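Fothergill belt and grading certificates: read me first

Hi! I put this folder together for my own karate club and it has grown a fair bit, so I figured I'd better write down what's in it. You'll find 23 certificate layouts for gradings, club tournaments and kids' holiday programs, plus a spreadsheet called Prernness that fills in the names for you.

What's in the folder

The layouts directory has one file per certificate. Anything starting with G is a grading, T is a tournament and H is a holiday program. There's also a lists directory with a sample of 200 made-up student names, handy for checking what a really long surname does to the centre line (mostly it wraps, and mostly it looks fine).

The borders directory is separate. I drew the borders in Drodia and exported them at print size, so they're big files. If you only want to print at home on A4, use the small ones. 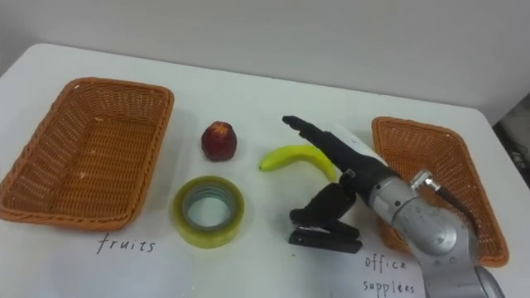

Fothergill maintainer and junior grading coordinator

How to fill them in

Open Prernness, paste your students into the first column and their new belt into the second. Colour names need to be lower case. Save, then open the layout you want in Dornska and choose Merge. It takes a minute or so on my old laptop and much less on anything decent!

If a name comes out blank, look for a stray space in front of it. I've done this so many times that I now run the clean-up button before every merge, even when I'm sure the list is good.

The list stops at 1000 rows. You can split a bigger one in two and run it twice.

Known problems

Layout G19 prints the date line too low on letter paper. I've tried to fix it and made it worse, so it's back to how it was. Use G18 if your printer is fussy.

The macron on some Japanese terms drops out in the older script font. Swap to the plain font for that one line and it behaves.

Using and changing them

Print as many as you like for your own club, recolour them, put your own crest on top. Please don't sell them. If you make a nice layout for judo or taekwondo I'd love to have it (the sparring figures in mine are very obviously karate), and I'm planning to do a tidy-up in March, so before then is best.

Still to do: a landscape version of the T set, and a blank attendance award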